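Flight Distance of Three Flying Rings on a School Field
Project report, Baldur Vestergaard, Ernemville, September 2021
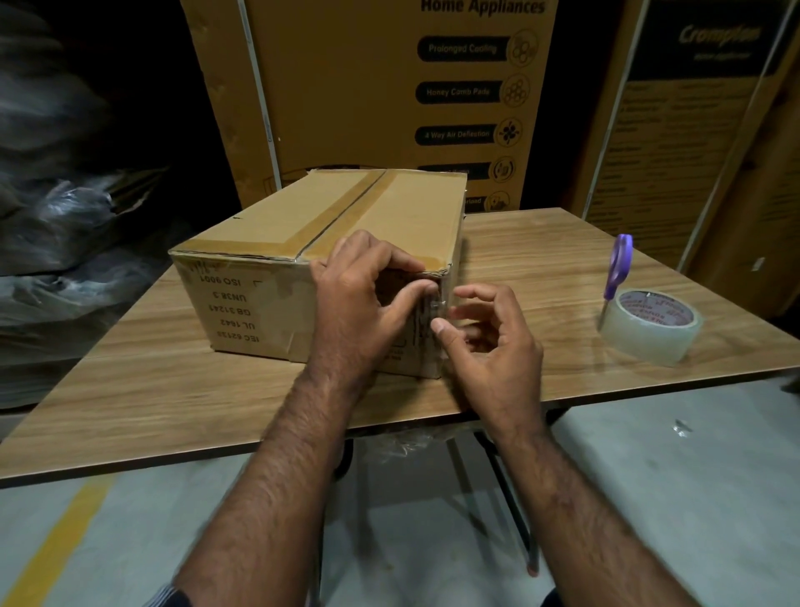

Does a heavier flying ring go farther than a lighter one?
In our throws the middle ring went farthest, and the heaviest came second.

Background
Flying rings are sold as backyard toys, and the package usually gives a weight but no distance. I wanted to compare three rings of the same width. The rings were the Tikeo, the Damgaard and the Kistotell, going from lightest to heaviest.

Method
There were 6 throwers, all from my grade. Each person threw every ring the same number of times, for 60 throws per ring. Throws were made from a line painted on the grass, with no running start. We measured with a long tape to the place where the ring first touched the ground. If a ring hit the fence or a person, the throw was done over. We stopped for 30 minutes on the first afternoon when the wind picked up.

Results
The Kistotell was the easiest to throw straight, but it dropped early. The Tikeo turned over to the left for most throwers, and its distances were spread out the most. The Damgaard had the best average and also the longest single throw, which went past the second soccer goal.

Sources of error
Throwers got better as they went along, and the Damgaard was always thrown last. This could explain part of its lead. The tape had to be moved for the long throws. Two throwers are left-handed and their results were not separated.

Next steps
I plan to repeat the test in December in the gym, with the order of the rings mixed up. The ceiling may be too low for the high throws.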